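Twenty-one Tabs and a Dead Dell

26 February 2023

Anyway, the tower. I paid 40 dollars for it in September, off a bloke in Yap who swore it had only ever been used for invoices, and it has been sulking under one desk or another ever since. I'd been promising to strip it for months. Dexter Mangubat, who is kinder about old computers than I am, reckoned there was still a good machine in it. I reckoned there was a good doorstop.

The side panel is the easy bit and I'd like full credit for it. After that you're looking down into somebody else's idea of tidy.
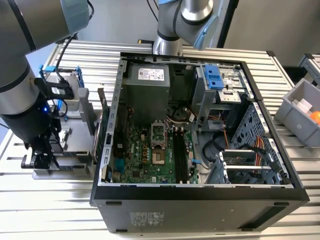

I'd read 21 forum threads before I touched anything, most of them written by men who are furious about thermal paste. Their advice boils down to labelling your screws. I labelled my screws, in an old Griltell biscuit tin, and then knocked over the biscuit tin. Six of them are still at large.

My favourite part of the job is the CPU socket. There's something indecent about one with the bracket up and no processor in it, like catching a neighbour in his dressing gown. You find yourself breathing through your nose and keeping your sleeves well clear.

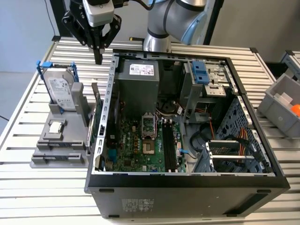

Bracket up, memory slots bare, power supply still at home.

Dexter is a believer in a place for every part. I grew up in a house where the drawer was the place for every part, so this has been an adjustment. I'll concede that a hard drive looks far more respectable standing up in its blue caddy than it does in a sock, where I kept the last one for nearly 2 years.

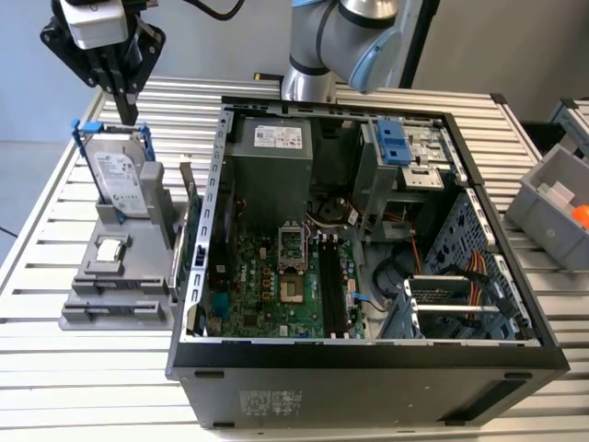

What I'm doing with it next

The plan is a modest one: memory, a fresh drive, and a quiet life storing photos of the dog. Dexter wants to call it Onora. I've been calling it other things, mostly when I'm hunting for screws on my hands and knees.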